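Do I need a tankless water heater? The salesman says yes

Our tank heater is 9 years old and still makes hot water every morning. According to the man from Galli who came out in August, that makes it a ticking bomb. He wanted to put in a tankless Kerketti unit for $1,090, plus labor, plus a new gas line, plus a vent he didn't bring up until he was back at the door.

I asked him what I'd save in a year. He said "a lot." I asked for a number and got a brochure.

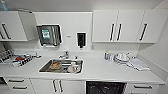 The brochure does have a number, with a star next to it. Follow the star to the back page and you learn the savings are for a household that uses far less hot water than mine, and they don't count the yearly flush to clear out scale. We have hard water here in Prutholm. I'd be paying for that flush.

My neighbor Tiziana Costa put one in two winters ago and likes it fine. She also says the shower takes longer to warm up now – a thing I didn't see in the brochure. Her gas line work alone ran about $500.

Maybe I'm wrong and the tank will quit on me in January. For now I've drained the sediment, ordered a new anode rod and told Galli I'll call them if I change my mind.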